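# Recording pick-up demos in the simulator without losing your afternoon

These are the steps we use at Plovthorpe to teach a simulated two-armed robot to pick flat things up off a floor. They assume you have Vimska installed, a pair of hand controllers charged, and a chair that doesn't swivel. The chair matters more than the controllers.

## 1. Load the room

Open Vimska and pick a house from the Magbanua set. Any house with a bare floor will do. Carpet physics exists, and you may try it once you have stopped caring about your weekend.

Put two objects down, one you want picked up and one you don't. We use a yellow disc as the target and a round black mesh thing as the distraction. Leave a bit of floor between them, or the robot will learn that they are a set.

## 2. Line up your hands

Hold both controllers where the grippers are on screen, then squeeze both triggers. The arms will now follow you. If one of them shoots toward the ceiling, let go, lower your own arm, and squeeze again. Shouting has been tested and has no effect.

Your view comes from the robot and tips when the robot's view tips. Keep your own head level anyway. Leaning to match the picture is how people end up on the carpet, and the physics there is excellent. 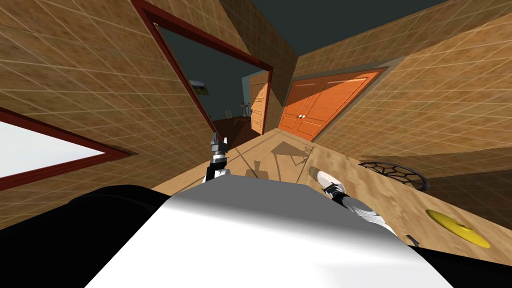
## 3. Do the task, slowly

Press record and wait a beat before you move. Then:

1. Bring the right gripper over the near rim of the disc.
2. Go down until the fingertips are just short of the floor.
3. Close, pause, lift straight up.
4. Hold still, press stop.

Keep the left arm parked. It will be tempting to wave it about for balance. The robot copies everything, and a policy trained on my first batch spent most of June conducting an orchestra.

If you fumble the grasp, open up and try again in the same take. A recovery is worth keeping. A take in which you put the controller down to answer the door should be thrown away.

## 4. Reset and repeat

Hit reset, nudge the disc somewhere new, go again. We stop at 19 takes per sitting. After that, thumbs get sloppy and the grasps start to look like swatting.

Our current set holds 1,201 takes. The first policy that did anything useful was trained on 82, so don't feel you have to match us before lunch.

## 5. Clean up and export

Play every take back at double speed and delete the ones with:

- a gripper passing through the floor
- long stretches where both arms hang there while you think
- the wrong object lifted with great confidence

Export what's left to Zirent with the joint angles and the camera stream both ticked. The joint box is unticked by default. I have exported without it 2 times, and the second time I had already written this page.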